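**Clolberg, November 7, 2022.** The Clolberg Model Railroad Club will open its new permanent home to the public on the first two Saturdays in February, with trains running from 10 a.m. to 4 p.m. both days. The club has moved into the former Drutex warehouse on Flemlow Street after losing the lease on its old rooms above the hardware store.

The main layout is HO scale and has 408 feet of mainline track. It follows a made-up short line from a river port up to a limestone quarry, with two small towns and a junction on the way. Most of the benchwork came over from the old rooms in sections, but the port was too wide for the stairs and had to be taken apart and rebuilt.

"The harbor is the part people will notice if they came to the old place," said club president Saeed Najafi. "We had it squeezed into a corner before. Now there's room for a real yard behind it, and you can walk all the way along the front."
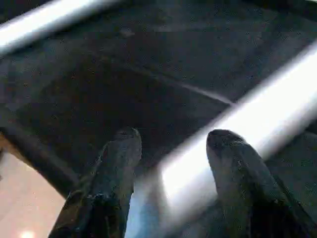 Wiring is still going on at the quarry end, where the club is replacing its old block control with a digital system. Najafi said the lower loop is finished and tested, and the branch to the quarry should be running by the middle of January. If it is late, trains will turn at the junction during the open house and the quarry will be shown as a static display.

A second, smaller layout in N scale will be set up in the front room. It is on loan from the Safavi family, who showed it at the county fair this summer. Children will be able to run a train on it for a few minutes at a time with a club member.

Admission is $6 for adults and $2 for children ages five to 12. Children under five get in free. The building has one level entrance, on the parking lot side, and the aisles around the HO layout are wide enough for wheelchairs and strollers. Entry will be limited to 200 people at a time under the fire permit, so there may be a short wait around noon.

There will also be a swap table with used rolling stock, track and buildings. Anyone who wants to sell can bring items to the club on a Thursday evening in January between 7 and 9 p.m. The club keeps 10 percent of each sale.

Parking is free in the lot behind the building.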